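Is oiling a wood table every month a scam?

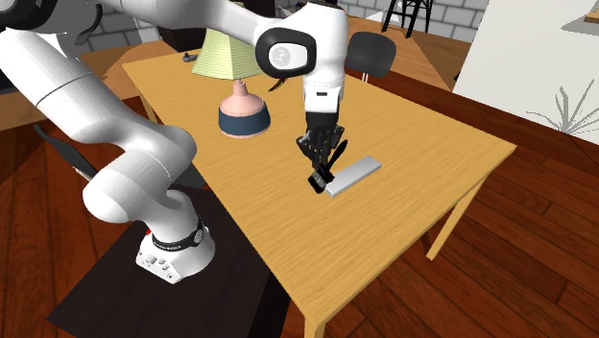 Light wood table, reddish-brown floor

brisby_8: The guy at Selgate says oil monthly or it'll crack. He also sells the oil. Anyone buying this?

Medina: Nope. I do mine in August, once a year. No cracks in 12 years.

gulluvix: Depends on your air. Mine split after one dry winter.

Medina: Was it the air or a cheap table?

gulluvix: It wasn't cheap, thanks.

brisby_8: So who has tried both? All I'm hearing is "mine was fine."

Bontu Araya: I quit five years ago. Looks the same to me.

10 comments · 5 shares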